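Stesmont Packaging Moves Film Wrapping to Plonis Site

Stesmont will move all of its film wrapping work to the Plonis site in January. The work is now split between Plonis and Sandhu.

The change brings 16 wrapping lines under one roof and affects 127 jobs. Staff at Sandhu have been offered posts at Plonis or in the Sandhu warehouse, which stays open. Pay and shift patterns will not change.

Customers do not need to do anything. Orders placed through Dokeo will be filled as usual, and account numbers stay the same. Deliveries will pause for two days during the move - dates will be sent to each customer by email.
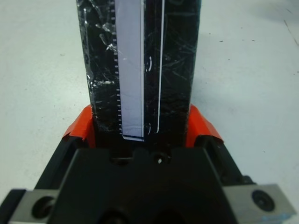

Stesmont News, Issue 6

Returns should go to the Sandhu address until the end of the month.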